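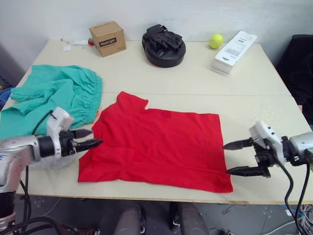
Two arms and a red cloth on the worktable at Genato, Tristcombe.

Genato opened its Tristcombe workshop to visitors on 2019-04-24 for a demonstration of robot arms handling cloth. Some 80 people came through in groups of 9.

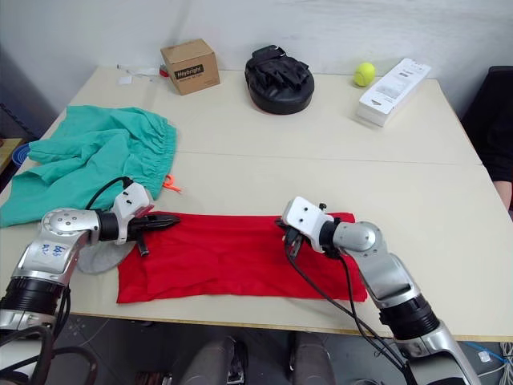 Folding laundry

Cloth is hard for robots, Genato staff told the groups, as it changes shape each time it is touched. The table held a red cloth and a teal garment with an elastic waistband. Visitors asked mostly about speed and cost. The firm gave no price.

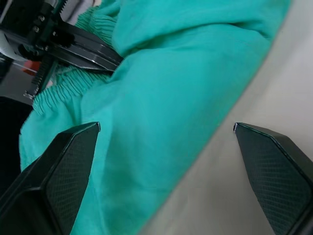
1 min read

The black gripper fingers have a fine crosshatch pattern on their inner faces. Small cameras near the grippers give a close view of the fabric and the table edge.
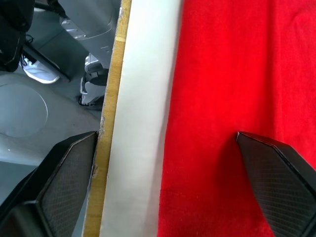 Next visit

A second open day is planned for July, with 3 sessions. Places are free and can be booked at the Genato front desk.

Recent items
Sulow bridge closed for 2 weeks
Isah Foods to add night shift
Tristcombe library extends hours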